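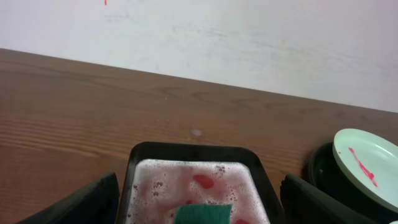

3.2 Collecting the wiping demonstrations

Maritza Huanca and Valter Esteves
March

Figure 2. Views from the wrist camera in the dish and sink tasks. First view: the tray with foamy water and the sponge, between the open fingers. Second view: the sponge held between the fingers in the sink basin.

We collected 269 demonstrations by remote control with the Comurix handle. The operator sees only the wrist view and moves the arm with one hand. The fingers are opened and closed with a trigger. For wiping, we asked operators to keep the contact light and to finish each stroke before lifting. This was difficult at first – 11 demonstrations were removed because the sponge was released too early.

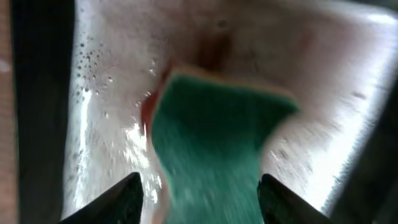

Why was hand guiding not used for these tasks?
When a person pushes the arm directly, the force of the person is mixed with the force of the contact, and our sensor cannot separate them. We therefore kept hand guiding for the 88 demonstrations of placing plates, where the contact is short.

Each demonstration was checked by a second operator before training. Fast strokes were kept, also when the wrist view is blurred, as the joint positions remain correct in such moments.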